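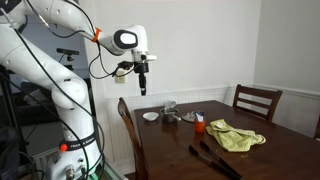 Fig. 1. Dining table.

Who Still Eats at the Table? Evening Meals in Shared Housing in Tarkeck
Project report, Social Studies Methods, Flutham College
Submitted 2020-03-09

1. Why this topic

Started out as a project on food prices. Too big, and two other groups had it already. What stayed with us from the first round of reading was a side point – that people in shared housing own a table and mostly don't eat at it. We wanted to know if that holds in Tarkeck and what people do instead.

Research question: when do people who share a home, but aren't family, eat their evening meal together at a table, and what gets in the way?

We leave out breakfast and lunch. Also leave out restaurants and takeout eaten outside. Takeout eaten at home is in.

2. Background

Most of what we read is about families. Parents, kids, homework, TV on or off. Much less on roommates. The family studies tend to assume one person cooks and the rest show up, and in shared housing that just isn't how it goes. Everyone buys their own stuff, has their own shelf in the fridge, gets in at different times.

One idea we did borrow: the difference between eating together and eating at the same time. Two people can be in the same kitchen with two separate dinners. We treated these as separate things in the diary form and are glad we did, see section 4.

3. How we did it

Three parts.

Questionnaire. Paper and online. The online one ran on Pruko, which was free for students but kept logging people out halfway, so a few answers are missing the last page. We got 50 usable forms back. Mostly from Egger Hall and the streets behind it, so not a picture of all of Tarkeck. The electoral ward has 3227 residents and we reached a small slice of them, mainly students plus a few people in their first job.

Meal diaries. From the people who filled in the questionnaire, 10 kept a diary. They wrote down where they ate, who with, what was on the table besides food, and when they got up again. In the end that gave us some 180 evening meals. Handwriting was a problem.

Interviews. Short ones with diary keepers, in their kitchens when possible. We took notes, no recordings. The plan said recordings but the consent form came back from the department too late.

4. What we found

The table is not gone. Nearly every home had one. But it does a lot of other jobs: laptop, mail, drying laundry over the chairs, somebody's sewing. Clearing it is work, and the person who wants to eat is usually not the person who left the stuff there. This came up in almost every interview. One diary keeper said she ate on her bed for a week because she did not want to start the conversation about the mail again.

Eating at the same time was common. Eating together was not. In the diaries people often sat down across from each other with different food, one starting as the other finished. They still called it a good evening in the notes. So maybe the shared dish matters less than we expected going in.

Cooking for the whole house happened when there was a reason. Birthday, exam over, someone's parents sent a box of vegetables. After one of these meals the house often did a second one a few days later, then it dropped off. We can't say why from our data. Guess: the person who cooked twice got tired of it.

Phones. We expected a strong result here and didn't get one. People had phones out when alone, and when not alone it was mixed. Several wrote that they showed eachother things on the phone, so it isn't simply a distraction.

Seats. Not something we asked about, but it kept coming up. People have "their" chair and newcomers learn it by sitting in the wrong one. A person who moved in last July was still on the folding chair.

5. What gets in the way

Put together from the interviews, in the order people stressed them:

Different hours. Evening shifts, labs, sports practice.
Stuff on the table.
Money. If you share food you have to talk about who paid, and people would rather not.
Diets. Came up less than we thought.
Small kitchens. In Egger Hall the table is against the wall, so one long side can't be used.

6. Problems with the study

Sample is lopsided. Friends of friends. People who agree to keep a meal diary are probably people who like meals. Also, keeping the diary changed things – two homes told us they ate together more that week because they knew they'd be writing it down. We left those meals in, but should of marked them seperately from the start.

The questionnaire asked "how often do you eat together" without saying what together means. Our mistake. The diary fixes this, the questionnaire can't be fixed anymore.

7. If somebody continues this

Run it over a longer stretch and not during exams. Add homes with older tenants, there are plenty near the Flutham bus depot and we had none. Ask about the seats. Ask who owns the table, because in several homes it belonged to a roommate who had already moved out, and people weren't sure if they could get rid of it or even move it.

8. Division of work

Questionnaire and Pruko setup, done together. Diaries typed up in turns. Interviews in pairs. The report was written in one shared file over the last few days. Diary form and interview questions are in the appendix, handed in on paper.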